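Service Desk > Facilities and Furniture > Closed requests
Ticket 785 – Timber board on the blue perforated table, Lokovcombe workroom
2 min read 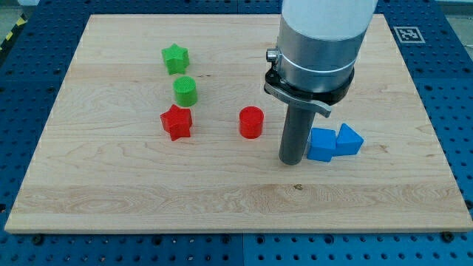
Suryani Ngui replied that the knot near the centre should be left unfilled, as filler tends to lift out once a board is moved between rooms with different humidity, and asked that the finish be dealt with first.

Reported problem
Staff at Lokovcombe advised that the light maple board rocks when pressure is applied at one corner, and that small coloured blocks placed on it do not always sit flat. The requester, Deepika Kurup, asked whether the board should be replaced.

Action log
6th July – Request received and assigned to Sudheer Sundaram. Priority set to 4.

Entry 2. Board checked with a straight edge along the grain and across it. Slight cupping found across the width. The table itself was checked in the same manner and is level.

Entry 3. Bolts along the front edge slackened and the board lifted. Old adhesive residue found on the underside, towards one corner. Residue removed with a plastic scraper. No solvent was used.

Entry 4. Board refitted and bolts tightened evenly by hand. Rocking no longer present. Cupping remains but is within the tolerance given in the Stusarmont furniture schedule.

Entry 5. Surface rubbed back lightly along the grain and one coat of Kulkarni clear oil applied. Board to be left clear of all items for 14 hours.

Comment from Deepika Kurup: The board is satisfactory for our purposes. Please confirm whether the darker blemishes will become more noticeable with oiling – a colleague has asked.

Response: Some darkening of knots and figured grain is to be expected. The colour will even out over time, and no further treatment is proposed.

Resolution
Replacement declined. The Skunden quotation for a new slab has been withdrawn. Users are asked not to overtighten the bolts.

Status: Closed
3 comments | 4 shares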